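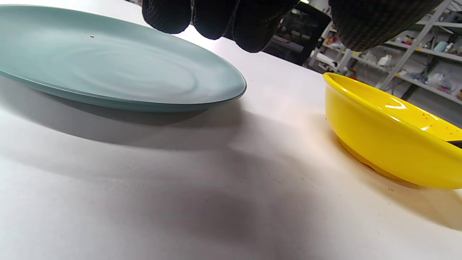 Marla Pruett

Thursday, June 24, 2021

Tastwood Tennis Center: pre-tournament walk-through, courts and stands

Marks used: OK, FIX (before first qualifying match), ASK (I was told something and want to see it on paper).

COURTS

1. Playing surface, show court — OK
No cracks wide enough to catch a shoe. The new coating is supposed to be "medium pace." I have no opinion on the pace. It isn't slick, and that's as far as this form goes.

2. Playing surface, courts 2 to 5 — FIX
The patch behind the baseline on court 3 is lifting along one side. I wrote up the same patch last year and was told it had been cut out and redone. It looks to me like someone rolled color over it. Players slide back there on every deep ball. Cut it out this time.

3. Net posts and winders — FIX on court 4
The Joleo posts are solid. The winder handle on 4 slips a notch under load and could catch somebody on the wrist. Remove the handle once the net is set, and don't let ball crew adjust it during changeovers.

4. Umpire chairs — ASK
The show court chair rocks when you climb it. I was told that it "settles once someone's sitting." I sat. It didn't settle. Work order 2337 is supposed to cover this but the copy in the binder is blank below the signature line.

5. Run-back and side clearance — OK, with a doubt
Clear today, with no sponsor boards up. Last July the boards crept in a little each day until a doubles player went over one chasing a lob. Mark the line with tape and measure again after the Bralari boards go in.

6. Windscreens — OK
Ties replaced on the west fence. Have the knife handy if the wind gets up, as these are the heavy kind and they'll pull a fence over.
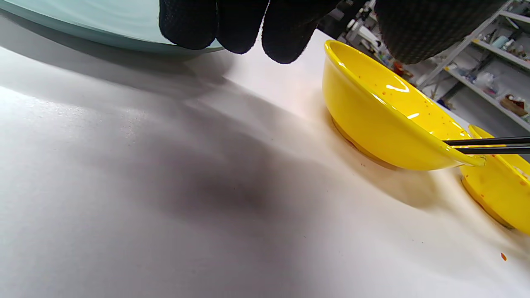 Black glove, pale green plate, white tabletop.

STANDS AND WALKWAYS

7. Bleachers, show court — FIX
Posted capacity is 574. The sign is fine. The handrail at the north stairs has a loose bracket at the bottom and you can move it with two fingers.

8. Aisles — ASK
The plan shows camera platforms clear of both aisles. The plan showed that last time too. I want to walk it again with the platforms built.

9. Lighting — OK on four courts, FIX on court 5
One of the Güler fixtures on 5 flickers for several minutes after it comes on. Annoying for a returner and possibly a wiring problem. The suggestion that evening matches "probably won't get to court 5" is not a repair. It rains here.

10. Extension cords — FIX
A 100-foot cord runs across the players' gate to the radar gun display. Cover it or move it. Tape alone doesn't count as a cover.

PLAYERS AND HEAT

11. Shade at the benches — OK
Umbrellas are in and the bases are weighted.

12. Ice and water — ASK 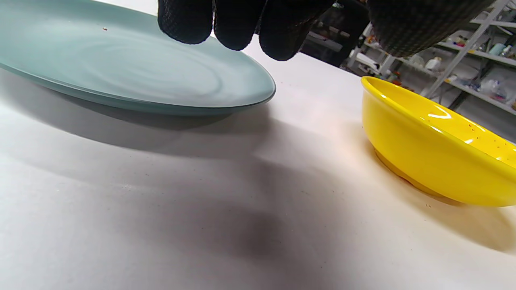 The supply sheet lists 164 bags of ice for the week, and I can't find a freezer on site that would hold a single day's share. Somebody is either planning on deliveries or hoping. If it's deliveries, put the times on the sheet next to the order of play.

13. Heat rule — ASK
Everyone I spoke to agreed that there is one. I got two different temperatures for it. Post the number at the referee's desk and in both locker rooms.

14. Trainer access — OK
Cart reached every court without a gate being locked. Try it again with a crowd in.

15. Defibrillator — FIX
Unit is present and the light is green, but the pads expire before the final. Order now.

Not signed off. I'll come back when items 2, 3, 7, 9, 10 and 15 are done, and I'd like to see the work itself, please, with the paint still off.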